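Foro › Brazos y manipulación › Averías y seguridad

Tema: La pinza izquierda se abre sola cuando el brazo derecho se mueve

dalero_taller
Buenas tardes a todos. Primero pido disculpas por mi español, no es mi lengua materna y a veces construyo las frases de una manera extraña.

Tengo una celda con dos brazos montados en el mismo perfil de aluminio, delante de una mesa blanca. El trabajo es ordenar vajilla: tazas, platos, un escurridor de alambre. Desde abril funcionaba bien. Ahora tengo una avería que no consigo repetir cuando quiero, y que aparece siempre cuando no la espero.

El fallo es este: la pinza izquierda tiene una taza cogida, el brazo derecho empieza un movimiento largo, y la izquierda se abre. No se abre completamente, solo lo suficiente para que la taza caiga. En el registro sale el código 2297 del controlador Drelier, que en el manual está descrito como "pérdida de consigna en el eje de la pinza". Después del error los otros ejes siguen moviéndose, y esto es lo que más me preocupa.

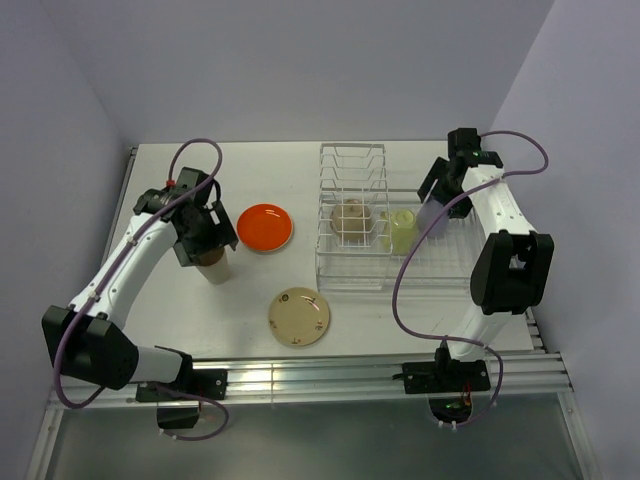 La celda durante el trabajo, con el brazo izquierdo en la taza y el derecho en el escurridor.

El cable violeta lleva alimentación y datos juntos hasta la pinza. He cambiado el cable del lado izquierdo, he apretado los conectores y he bajado la velocidad. El error sigue. ¿Alguien ha visto algo parecido?

stavton_77
Bienvenido. Tu español se entiende perfectamente.

Yo miraría el cable del brazo derecho antes que el izquierdo. En la foto hace una curva muy grande, baja por delante del escurridor y luego cruza el borde de la mesa hasta la base. Con ese recorrido es fácil que se enganche o que tire del conector en un giro largo. Si los dos brazos comparten bus, un microcorte en el derecho te puede tirar la consigna del izquierdo.

rodamiento_seco
No estoy de acuerdo. Un microcorte en el derecho daría error en el derecho. Yo he tenido el 2297 y era la fuente: dos brazos con la misma fuente, arrancan a la vez, la tensión cae y el primero que se queja es el motor de la pinza, porque ya está cargado. Mide la tensión en la base izquierda con los dos en movimiento. Con un polímetro normal no lo vas a ver, necesitas osciloscopio.

stavton_77
Depende de cómo esté configurado el bus. En los míos, si un nodo desaparece, el maestro reinicia la cadena entera. Pero lo del osciloscopio hay que hacerlo igual, eso sí.

dalero_taller
Gracias a los dos. Contesto por orden.

Los brazos comparten bus y también comparten fuente, así que por desgracia las dos teorías son posibles. El cable derecho lo dejé largo con intención — con el anterior, más corto, el conector sufría cuando la muñeca giraba hasta el final. Osciloscopio no tengo aquí, pero puedo pedir uno.

arthur_ind
Perdonad que cambie de tema, pero me parece más grave lo otro. Dices que tras el error los demás ejes siguen moviéndose. Eso no es una avería de cable, es que la parada no está bien configurada. Un fallo en cualquier eje debería parar los dos brazos. ¿Alguien mete las manos ahí mientras está encendido?

dalero_taller
Sí, para recolocar las piezas. Las tres paredes cierran la mesa por los lados y por detrás, pero la parte delantera se queda libre y por ahí entramos. Tenemos una seta de emergencia al lado del teclado.

arthur_ind
Pues yo no metería la mano hasta arreglarlo. La seta sirve si alguien llega a pulsarla. En la configuración del controlador busca la reacción a fallo por eje, seguramente la tienes en "solo eje afectado".

rodamiento_seco
Tampoco hay que exagerar. Son brazos pequeños y van despacio. En mi taller trabajamos así hace años y el peor daño ha sido un plato.

arthur_ind
Que no haya pasado no me dice nada. Un dedo entre el codo y el perfil duele igual con un brazo pequeño. Y además, ojo: parar todo no significa cortar la corriente de golpe. Si quitas la alimentación y los brazos no tienen freno, se caen con lo que llevan. Parada controlada, mantener posición y después decidir.

dalero_taller
He mirado y Arthur tiene razón: estaba en "solo eje afectado". Lo he cambiado para los dos brazos y he provocado el fallo a propósito, desconectando por software la pinza izquierda. Ahora se paran los dos y mantienen la posición. He puesto también una norma escrita, manos fuera mientras los motores tengan par.

Con la avería original he avanzado un poco. Me han prestado el osciloscopio. Puse el disparo por flanco de bajada en la base izquierda y lancé 100 ciclos seguidos. El error salió 2 veces, y en las dos veces la tensión cae justo antes, cuando el codo derecho acelera.

rodamiento_seco
La fuente. Lo dicho.

stavton_77
O un mal contacto en la alimentación del derecho que hace lo mismo en la pantalla. Antes de comprar nada, sujeta el cable derecho con una brida en el antebrazo, repite los ciclos y compara. Cuesta cinco minutos.

dalero_taller
De acuerdo, hago primero lo de la brida y luego pruebo con una fuente separada para cada brazo. Así no cambio las dos cosas a la vez. Si pasa 3000 ciclos sin el 2297, doy el tema por cerrado y escribo aquí el resultado.

mesa_y_perfil
Me apunto al hilo, tengo el mismo código con un solo brazo. ¿Qué sección de cable usas para la alimentación?

dalero_taller
No lo sé de memoria, el cable vino ya montado. Lo miro en la etiqueta de la bobina y te contesto.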